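Lirkenwood Small Things Box — Frequently Asked Questions

Last updated 14 Feb 2025

What is the small things box?
It is an open cardboard box that stays on the shared table. We put there the little items which everybody is looking for, for example the lint brush.

Can I use my own box?
Yes. Any box that is not too deep is good. If you must dig with your hand, it is too deep.

How big can a spray bottle be?
Please keep it to 100 mL or less. Bigger bottles, such as the 600 mL cleaner from Vendix, go under the sink.

Do medicines go in the box?
No. Medicines go back to the cupboard in your own room — also the ones you use every day.

I found a lid without a bottle. What should I do?
Leave it on the table for 2 days. If it still has no owner after this time, put it in the recycling.

May I refill a small bottle?
Yes, but write on it what is inside. The colour of the liquid is not enough to know.

Where do the tissues go?
They are stacked at the left end of the table, near the wall. New packs are in the hall cupboard, on the Plavusau shelf.

Can I move the vase with the flowers?
Please don't. Dried flowers break easily, and the petals are hard to pick out of a brush.

When is the table cleared completely?
Once a year, in May. It takes around 125 minutes if two people do it together.

How does the table look?
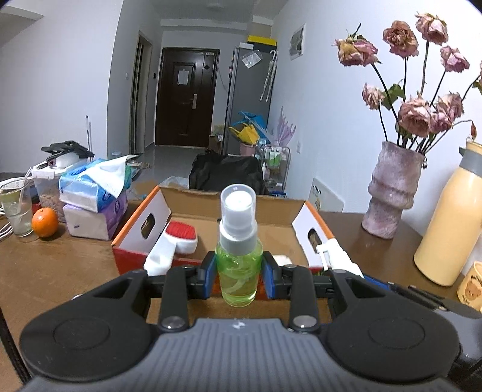
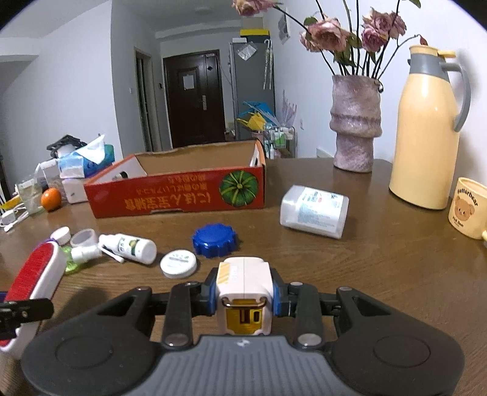
The shared table with its open cardboard box, lint brush and pink vase.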